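Boletim da Oficina Bilard
Revisão: o capítulo que ficava no meio

Quem acompanha este boletim sabe que o romance Pletesberg está em revisão desde outubro. Na última edição falei do corte do prólogo. Agora quero tratar do capítulo nove, que deu mais trabalho do que todos os anteriores e que acabou por mudar de lugar.

O capítulo tinha 3.088 palavras e contava a viagem da família até à cidade, parando em três estações. Funcionava como peça isolada. Duas pessoas da oficina chegaram a dizer que era a parte de que mais gostavam. O problema é que vinha logo depois da carta do pai, e quem lê a carta quer saber se ela vai ser respondida. Durante a viagem ninguém fala no assunto. São muitas páginas de paisagem quando o leitor está à espera de outra coisa.

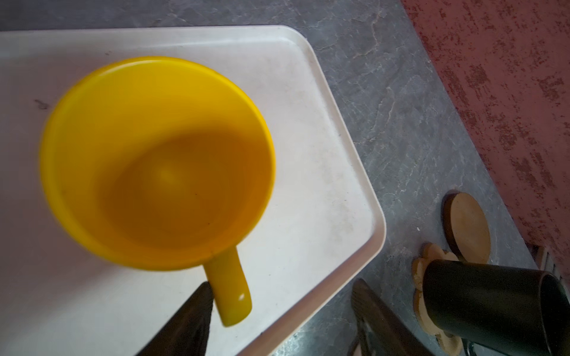
A primeira tentativa foi encurtar. Tirei os diálogos da segunda estação, juntei duas personagens secundárias numa só e fiquei com 1.405 palavras. O ritmo melhorou, mas o defeito continuava no mesmo sítio. Encurtar um trecho mal colocado só faz com que incomode durante menos tempo. Também aproveitei para rever os objetos que aparecem na viagem, porque havia demasiados e quase todos descritos com dois adjetivos. Uma caneca de plástico amarelo, com um cabo direito e cilíndrico, já diz bastante a quem lê; se eu acrescentar que o cabo tem um furo ou entalhe perto da ponta, o leitor vai achar que isso serve para alguma coisa na história. Passei a usar esta regra em todo o manuscrito: um pormenor fora do comum fica quando a personagem tem motivo para reparar nele. Os outros saem ou passam para a ficha da personagem, onde não estorvam.

A segunda tentativa foi mudar a viagem para depois da resposta à carta. Resultou melhor. A irmã mais velha já sabe o que o pai decidiu, os mais novos não sabem, e as três paragens passam a ter tensão sem que eu precise de escrever uma linha sobre isso. Pude até repor um dos diálogos cortados, o da bilheteira. A versão atual tem mais 731 palavras do que a versão curta e lê-se mais depressa.

Para quem está a rever um texto longo, deixo o método que usei. Escrevi uma frase por capítulo numa folha, só com aquilo que o leitor fica a saber e não sabia antes. No capítulo nove, a frase saiu vazia. Depois recortei as frases e experimentei outras ordens em cima da mesa. Demorei uma tarde. Com o texto aberto no ecrã teria demorado semanas, porque a tentação de corrigir vírgulas é grande.

Há um custo. Mudar um capítulo obriga a rever todas as referências de tempo nos seguintes. Encontrei uma personagem que se queixava do frio antes de chegar o inverno e um casaco emprestado que era devolvido duas vezes. Convém fazer essa leitura de seguida, com um caderno ao lado, e não mexer em mais nada até chegar ao fim.

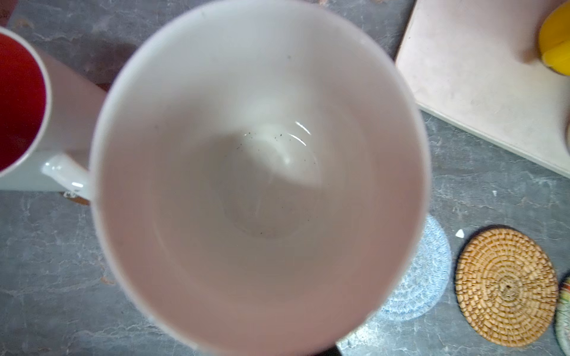

Caneca branca vazia, com pontinhos escuros no fundo.

Outros assuntos

Leituras. Terminei Prorgate, uma novela epistolar em que as cartas chegam fora de ordem. Recomendo a primeira metade. Na segunda, todos os correspondentes começam a escrever da mesma maneira e é preciso voltar à assinatura para saber quem fala.

Revista. A Agbayani está a receber contos para o próximo número. Pedem textos inéditos, em português, com margens normais e sem nome do autor no ficheiro. Quem já enviou no ano passado pode voltar a enviar.

Próxima edição. Vou escrever sobre as falas do avô, que neste momento parecem ditas por um notário. Se tiverem exemplos de diálogos de personagens idosas que vos pareçam bem feitos, respondam a este boletim com o título e a página.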